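Varnon Mottled Floor Mat — Dark Grey

We have a real soft spot for this mat! It comes from the Varnon range at Grilladton, and it's the one we would put down in a garage, a hobby room or that cold corner by the back door. The surface is a soft mix of dark greys, so dust and small marks don't shout at you between cleans, and it stays kind to your knees when you're down there hunting for a dropped screw.

It is 10 mm thick and rolls up for moving — give it a day to settle before you trim anything. A sharp knife and a straight edge will do the job nicely.
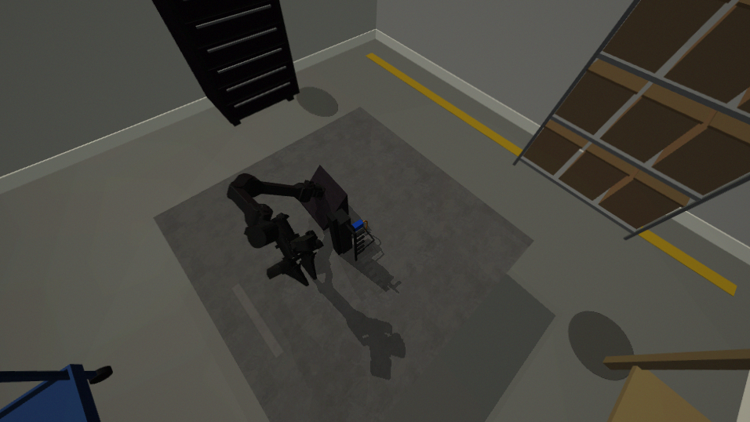
Dark grey mottled mat, set at an angle on a lighter floor.

Cleaning is easy: sweep it, then wipe with warm water and a drop of washing-up liquid. Please skip bleach, it dulls the colour.

Also in the range: Esusach (ribbed) and Kovačević (smooth, lovely under a workbench).

Guarantee: 5 years
Returns: 30 days, unused and uncut
Samples: free, one per colour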